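Imke Rieger
May 6, 2020

1/ Small update from the hanging task. Since we moved the planner to two arms in one process, left and right share one clock. Before, they could differ by 14 ms, and this is enough to pull on a hanger. 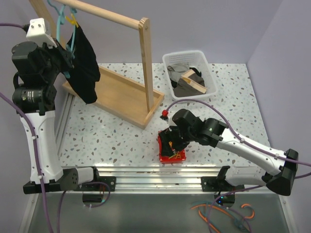

2/ Perception. The wrist view is difficult for us: black cloth, black fingers. The old mask from Coltivis joined both into one region. I now mask the fingers from the joint angles first - simple, but the cloth edge is much more stable.
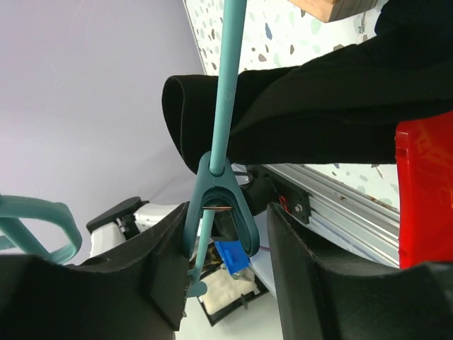 Wrist view, clip and black fabric between the fingers.

3/ Clips are the next problem. They lie over each other in the red tray, so the grasp planner must choose the top one first. Magdolna Szekeres wrote a small ordering step for this, only 16 lines.
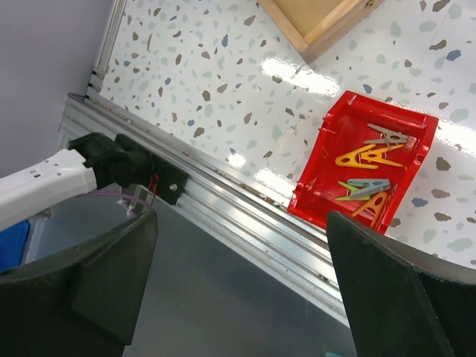

It reads the depth at the spring of each clip and sorts by height. When two are too close in height, we ask for a second view and do not guess.

4/ Still open: replanning takes 2 seconds when the other arm is in the way. I hope to have this better in June. Comments on the code are welcome, also critical ones.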